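Maintained by Niall Lindsay. Last edited October 16, 2018.

# Folturard: vagrant bird call clips

Folturard is a set of short audio clips of birds recorded outside their normal range, with matching background clips from the same sites. It was put together to test call detectors on species that a local model has rarely or never heard.

## Contents

| Folder | Clips | Notes |
|---|---|---|
| `calls/` | 2000 | One target bird per clip, 4 seconds each |
| `background/` | 4000 | Same length, no target bird |
| `unsorted/` | 3000 | Not checked by ear; do not use for scoring |

All clips are mono WAV. File names start with the site code: `JEL` for Jeltonbridge, `DOO` for Doolan. Clips from the old gravel pit at Jeltonbridge carry the suffix `-gp`.

## Labels

`labels.csv` has one row per clip in `calls/`. Columns:

- `clip_id`
- `site`
- `species`: English name, lower case
- `call_type`: `song`, `flight`, `alarm` or `unknown`
- `wind`: 0 to 3, judged by ear

Where two listeners disagreed on the species, the clip was moved to `unsorted/`. Disagreements on call type were set to `unknown`. 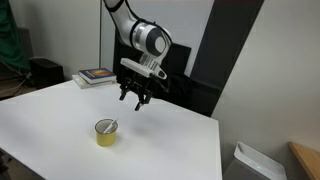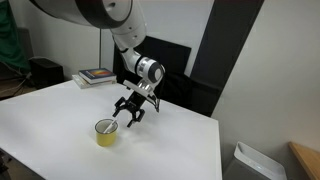
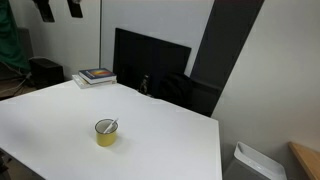
## Known problems

- Flight calls are short and often sit at the very start of the clip. Padding is left to the user.
- Doolan is close to a road. Low-frequency noise is present in most clips and has not been filtered.
- Several `DOO` clips contain the same individual bird. Split by `session`, listed in `sessions.csv`, and never by clip.
- Wind scores at Jeltonbridge were given by one listener only.

## Loading

The Grikevis reader handles the folder layout directly:

```
grikevis load ./folturard --skip unsorted
```

Without `--skip`, unchecked clips are read in with an empty species field.

## Changes

- Exact site positions removed from `sessions.csv` to limit disturbance. Requests for them will be refused.
- Duplicate `-gp` clips deleted.
- `wind` changed from text to a number.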